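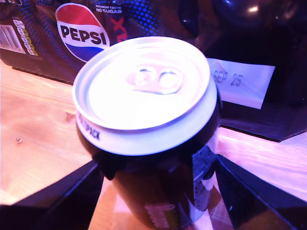 Most of what gets said about household recycling and clear-outs deserves a second look, starting with the idea that everything has to be rinsed until it shines. I doubt it. A quick swill under the tap is plenty for a drinks can, and the pull tab can stay where it is, lying flat on the lid. Crushing is another one. Fine if you're short of room, but check first, as some sorting lines are said to prefer cans left whole.

Garden waste bags
The "holds 1000 litres" sort never do, at least not once there's wet grass in them. I bought 2 from Ollus in May and one handle went on the first trip down the path. Half fill them.

Hiring a skip for a shed clearance
Vilgot Kristiansen in Cloltatwood swears by the biggest size going. I'm not convinced. Break up the flat stuff, lay it at the bottom, and a small one takes a surprising amount - mine did. Ask what you can't put in before you book. Paint, tyres and fridges are the usual ones.

Bin powders
Fallia sell a 700 g tub for smelly bins. Bicarb and a sheet of newspaper did the same job in mine for 3 weeks.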